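**To:** Krešimir Kovačević, Brostier
**From:** Biljana Gashi, Nikolovski packing room
**Date:** 24 Jun 2025

Dear Krešimir,

Thank you again for being so patient with me over this report. I know I promised you something shorter than last time, and I did try, but there is a good deal to tell and I would like you to hear it from me before you see the numbers in the spreadsheet.

You'll remember that the money was for one thing: to find out whether a two-armed machine could take over the plate setting for our gift trays, and what that would mean for the 14 people who do it by hand now. We started with the Wandis trays, as agreed, and moved on to the seasonal set once the arms stopped dropping things (mostly!). The seasonal set is the one everybody here has feelings about. In October it is nearly all we do, and by the end of it there are wrists strapped up all along the bench and people trading shifts so they can rest their hands.

### Where the work stands

The station is up and running in the back bay, and Zadik finished the last of the wiring a little ahead of the plan. We have recorded 1664 practice runs so far. The early ones were slow and a bit painful to watch, and I won't send you those unless you ask very nicely. We spent a long time on grip strength, then on where to set the plate down, and then on grip strength again when we changed the finger pads.

The seasonal set is our main job at present, with one plate and two pumpkins: 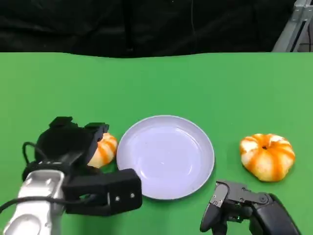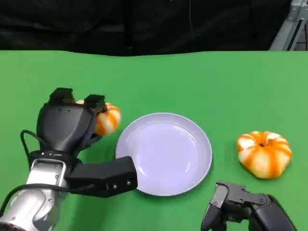
What I hear most from the bench is that the machine needs to be boring before anyone will trust it, and I think they are right. People want to be able to turn their backs on it and get on with their own trays. Round, ribbed pieces like the striped pumpkins on either side of the plate are a fair test of that, as a gripper with flat fingers has to find its hold on a surface that bulges in and out all the way around. Our team had strong opinions about how to approach them, and most of those opinions were better than mine. One of the packers suggested coming in from the side and keeping the lower finger down near the plate rim, and we have been working along those lines ever since.

### What has changed for the team

Two of our packers now spend half of each shift as operators. They guide the arms through new pieces, watch the practice runs, and write down what went wrong in a big ruled book that I have grown very fond of. They were moved up a pay grade in the spring, and I want to thank you for letting us use part of the training budget to cover the difference. The rest of the bench gets 19 minutes at the station each week if they want it. I had wanted twenty, but the changeover eats the last minute and the line leads are strict about it.

It hasn't all been easy. Some of the longest-serving people worry about what happens when the arms get quick, and I have told them what you and I agreed in writing, that no one loses hours during the grant period. They asked what comes after, which is a fair question, and I could not answer it. I would very much like us to have something firmer to say before the busy season. The other complaint is the noise from the compressor, which sits too close to the break table. We are moving it.

### What comes next

- Run the seasonal set at bench height alongside the packers
- Add the smaller Wandis plate, which is lighter and slides more
- Train more operators, with names put forward by the bench
- Sit down with you about hours and pay after the grant ends

On spending, we are inside the budget apart from the spare finger pads, which wear out faster than Zadik told us to expect. I have moved a little across from travel to cover them, and the details are on the second tab of the spreadsheet.

Do come and see us if you can manage it. The operators would love to show you around, and the coffee has improved.

With warm wishes,
Biljana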